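Speaker notes, Flesevville makers' evening (slides are on the laptop, clicker is in my coat)

OK, start with the shelf story. I built 2 shelves before I ever built anything for a kid, and both of them leaned. Wait for the laugh, move on.

Then the Caso sets. We've been cutting shape blocks for the Caso play library since February, and the thing I get asked most is why we fuss over the board they sit on. Well! A kid spends as much time looking at the board as at the blocks. Pale wood with a bit of figure in it makes a red star or a green cylinder really jump. I tried a dark stain once and the blues just sank.

Talk about seams here. I glue up planks, so you get a line across, and I used to hide it. I've stopped. Kids run a finger along it, they make it a road, they park things on either side. (If someone asks about glue, say Reltar and keep going, or we'll be there till Sunday.)

Colors next. Four of them, and every color turns up on more than one shape. That way a kid can sort by color and then get stuck in a good way when you ask for shape instead.

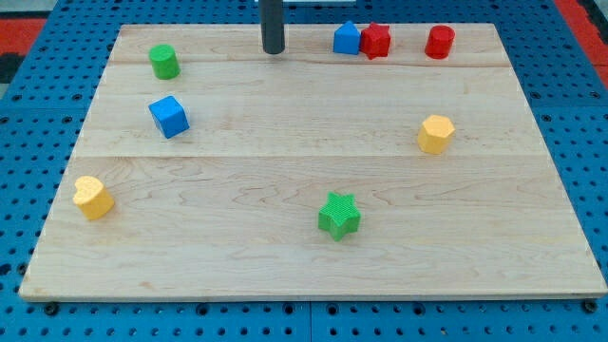

So don't tidy them into rows before the kid sits down, please. I did that for ages, all lined up like a shop window, and they were scared to touch anything. Scatter them and hands go straight in. The Sotelo group has up to 73 pieces in one tub and it's chaos, which I love, but start small.

Sip of water. Pass the sample blocks around, then questions.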